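Kirnau claim checkers take on their first local election

Did the council in Kirnau vote to close the swimming pool? No, it voted to shorten the winter opening hours, and the minutes say so plainly. Yet a post claiming the pool was gone for good was shared nearly 2,000 times before the first correction appeared.

Now the town has its own fact-checking page, and what a start it has made! Femelia, set up by readers of the local paper, went live in October and has already looked into 20 claims about the coming council election. Of those, 11 were rated false and the other 9 were either true or true with something important left out. 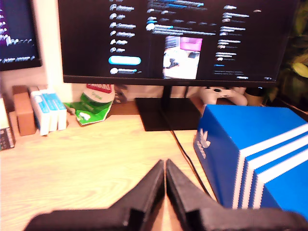
A social media feed open on a desktop monitor.

The liveliest row so far has been over Skoltunen, the old quarter by the river. A leaflet said every household there would lose its parking permit under the new traffic plan. Femelia read the plan from start to finish – all the appendices too – and found that permits stay exactly as they are. The leaflet had mixed up residents with delivery firms. 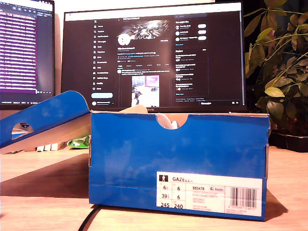 Each rating comes with links to the papers it rests on, so anyone can go and look for themselves. Readers can send in claims through the form on the page, and the replies have been wonderfully quick.

Next on the list is a much-repeated story that the Theodorakopoulos bakery building has been sold to the council for offices. The land register has been asked for a copy of the entry, and the rating will go up as soon as it arrives.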